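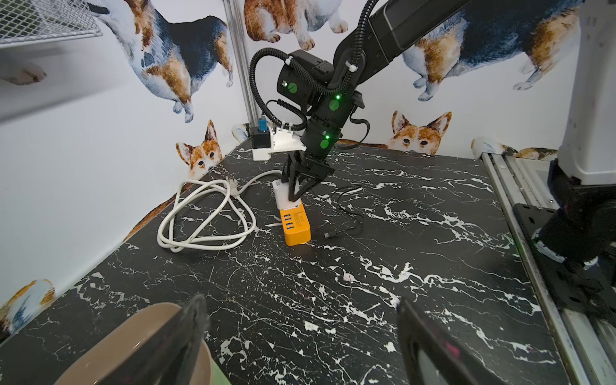
Roltlow's charging hubs are going out on loan from next week

2018-05-31

If you've been into Voltik on Rahimi Street lately you'll have heard Nelli Nurmi going on about her charging hubs, and if you haven't, well, you're about to hear me do it. The shop is starting a lending scheme! From next week anyone with a Roltlow address can borrow one of those orange hubs for up to a fortnight, take it home or to the village hall or wherever the phones are dying, and bring it back when they're done. There's a £4 deposit and you get it back.

I went round to have a look and came away with one under my arm, so I'm declaring that now.

The hub is a chunky upright block, very orange, with a cream label on one face and a column of four blue USB ports on the one next to it. A mains plug goes in at the top. I like that part more than I expected to. My own arrangement at home is one of those long flat strips behind the telly, and whatever I plug in covers up the hole next door, and then there's a row about whose charger gets moved. This stands up on its end and takes up about as much table as a mug does, so it can live in the middle where everybody can reach it, and the USB leads all come off the same side and don't cross over the plug.

The colour was the first thing people asked about when Nelli put one on the counter. She went for orange on purpose. "You can't lose it and you can't pretend it's yours," she told me, and then she told me about the grey extension leads she used to lend out to friends, and where those are now, which is to say she doesn't know. The shop has bought 100 of the hubs, all the same, and each one gets a loan card with a number on it.

Now, the leads. The leads are the bit that needs a bit of discipline. Every hub comes with a white mains cord, a nice generous length of it, and I can report that it will get itself into a tangle on any surface you put it on. Mine did it on the way home. You start with a respectable coil and you end up with something like a dropped plate of noodles with a plug sitting on top. Then somebody adds a thin black USB lead to the other side, and that wanders off across the table looking for a phone, and before you know it you can't put your dinner down.

Nelli's method, which she'll show you at the counter whether you ask or not, goes like this. Stand the hub where you want it first. Plug the cord into the top, and run it off to one side, whichever side is nearer the wall. Keep the USB leads on the other. Whatever cord you don't need, lay it in loose loops about as wide as your hand and leave it alone. She doesn't like people winding it tightly round the hub (I'd already done this, I was told off) and she doesn't like cable ties pulled hard either. A strip of that hook and loop tape is fine and she'll give you a bit for nothing.

And pull the plug, please, don't pull the cord. Hold the hub still with one hand and take the plug by its body with the other. I know we were all told this as children. The number of leads that come into the shop with the wire hanging out of the end suggests it didn't stick.

That brings me to the other half of the news, the cable drop-off at Morik, which finished at the weekend and did far better than any of us thought. The idea was simple enough: bring in the drawer. Everybody has the drawer. Old phone chargers, a lead for a camera you gave to your nephew, something with a huge round end that must have belonged to a printer. People brought the lot, some of them in the drawer itself, and it was all sorted on the long tables into things that could be tested and used again and things that could only go for scrap.

The final tally was 1,502 leads and chargers, and more than 580 of those were good enough to keep. Those are the ones that will go out with the hubs. So when you borrow a hub you can also pick yourself a USB lead or two from the baskets by the till, sorted by what's on the end of them, and if you turn out to need it for good then you just keep it. I asked what happens if the baskets run out and Nelli laughed at me. I don't think they're going to run out.

I brought in a carrier bag's worth myself. I'd like it noted that I had three of the same charger, all in their wrappers, all bought because I couldn't find the other two.

A few people have asked me where you'd even use one of these. The booking sheet was already filling up when I was in, so I had a nosy. There's the quilting group, who all turn up with tablets now for the patterns. There's a family with cousins coming to stay, four to a room, all of them teenagers. The football club wants two for its end of season do. Somebody has put one down for a stall at the summer fair and written "for the card reader!!" next to it and underlined it. And there's me, with one on the kitchen table, where it has already ended the argument about the telly strip and begun a fresh one about who gets the top port.

I do have a soft spot for it on a dark table, I must say. Ours is plain old pine, but orange against black with that white marbly veining looks ever so smart, almost like something you'd see in a hotel. And I can't mention smart without mentioning corgis. If you know, you know! Great big brown, black and white ones, one of them seen from behind, which is the corgi's best angle if you ask me, and a couple of heads with those enormous ears poking up just over the edge of the table as though there might be toast. I've been looking for a wall covering for the back room for ages and I've now got my heart set on dogs. My husband has seen the picture and said "no" and then, a bit later, "how much?"

If anybody knows a good place for printed panels, or has hung something like it and lived with it for a year or two, do drop me a line. I'd want a white background like that one, I think, so that the room doesn't shrink. And I'd want the peeking ones lined up with the table properly or there's no point.

Back to business. The practical bits, as they stand:

Loans start on Monday's delivery, as they call it, though in fact the hubs are already in the shop and they're only waiting for the last of the loan cards to come back from the printer. Ring before you make a special trip.

You'll need something with your address on it and the £4. Cash is easiest. One hub to a household to begin with, and clubs can have two. A fortnight is the limit but you can renew over the phone if there isn't a queue for it.

Bring the hub back with its cord. It sounds obvious. A hub without a cord is a paperweight, and the cords are what went missing when the scheme was tried out among the shop's own friends and relations in the spring. If the cord is damaged, bring it back anyway and say so, you won't be charged for wear. What the shop doesn't want is somebody's bit of tape wrapped round a split and put back in the bag.

It's for indoors only, so if you're using it at the fair it goes under the gazebo and up on the table, well away from the tea urn. Don't stand it on the floor where it'll get kicked. Don't throw a coat over it. Nelli has a sheet with all of this on and it goes in the bag with the hub.

Morik will be holding another drop-off in September, over a whole weekend this time, and they'd like a hand on the sorting tables. I did an afternoon and it's oddly soothing. You pick up one end of a knot, you follow it along, and eventually there's a plug. Bring your own cushion, the chairs are dreadful.

I'll put a note up here once the loan cards have arrived. Meanwhile if you were the person who left a perfectly good pair of headphones in the scrap box, they've been put behind the counter at Voltik for you with a bit of green wool tied round them.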